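About Skostik

Skostik makes watering components and seed-starting supplies for home gardeners and small nurseries. The company is based in Prastthorpe, where design, assembly and order packing take place in the same building. We sell direct through this site and through independent garden centers.

What We Make

Our catalog lists 46 products. Most of them belong to one of two groups. The first is low-pressure drip irrigation: tubing, emitters, filters, pressure reducers and the fittings that join them. The second is propagation equipment, meaning cell trays, humidity covers, capillary mats and the stands that hold them.

We do not sell plants, seeds, soil or fertilizer. Customers who need these are better served by a local garden center, and we keep a list of stores that carry our parts and can supply the rest.

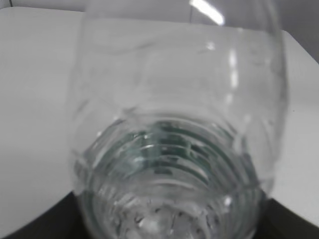 All drip parts in the current range share one tubing size. Earlier versions of the catalog used two sizes, and customers with older systems can still order the adapter that connects them. The adapter is listed under Replacement Parts. It is a push fit and needs no clamp at the pressures our reducers deliver.

How the Company Started

Skostik began as a repair service for greenhouse irrigation. The work was mostly clogged emitters, split lines and timers that had been left outside through the winter. Over several seasons it became clear that the same few parts accounted for most of the calls, and that the replacements on sale were no better than the parts that had failed. The first Skostik emitter was designed for those repair jobs and was sold only to existing customers.

The repair service closed when the parts business needed the full working week. A small number of greenhouse accounts from that time are still active.

The Laizer Emitter

Laizer is the name of our adjustable emitter, now in its second version. The cap unscrews by hand, and the flow path can be rinsed under a tap. No tool is needed. The body is the same for every flow setting, so a bed can be changed from seedlings to mature plants without new parts.

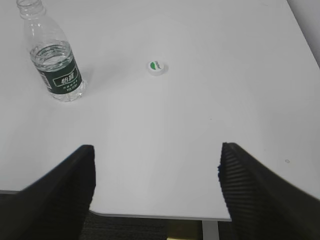 The flow rate printed on each packet is measured at the rated inlet pressure. Flow will be lower at the far end of a long line or on a raised bed fed from a tank. The sizing chart in the Laizer instruction sheet gives line lengths for level ground and for slopes, and it should be read before tubing is cut.

The first version of the emitter is no longer made. Its caps do not fit the current body – please check the mark on the base before ordering spares.

Testing and Quality Checks

Each batch of emitters is sampled before packing. We take 21 pieces from the batch, run them on a test line and record the output of each one. If any piece falls outside the printed tolerance, the batch is held and a larger sample is taken. Held batches are either sorted or scrapped.

New designs are also run for 3000 hours on hard water before they go on sale. Mineral scale is the most common cause of emitter failure in our return records, and short tests on clean water do not show it. Trays and covers are checked separately for fit, stacking and cracking at the corners. 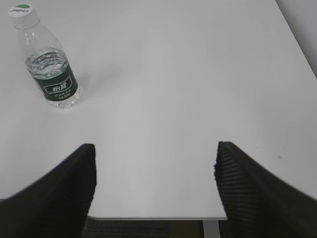 Our Prurkbridge Trial Garden

We rent a plot at Prurkbridge for trials under normal growing conditions. It has raised beds, an unheated greenhouse and a gravity-fed line from a rainwater tank. Products stay in place for a full season, including winter, unless they fail first. Notes from the plot are used to revise our instruction sheets, and the planting layouts on this site come from it.

The plot is open to visitors by appointment from May to September. There is no shop on site. Parking is on the lane, and the path between the beds is gravel.

Orders, Returns and Spare Parts

Orders received before noon are normally packed the same working day. Unused parts may be returned in their original packet. Cut tubing cannot be returned, so please measure the run first and allow extra for bends and end loops.
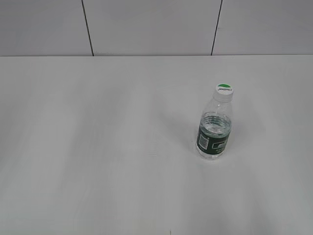
Spare caps, seals and filter screens are stocked for every product in the current catalog. For discontinued products we supply spares until stock runs out. If you cannot identify a part, send us its outside diameter and any mark molded into the base, and we will reply with the part number or the nearest match.

Trade accounts are available to garden centers, schools and nurseries. The application form is on the Contact page, along with the current trade price list.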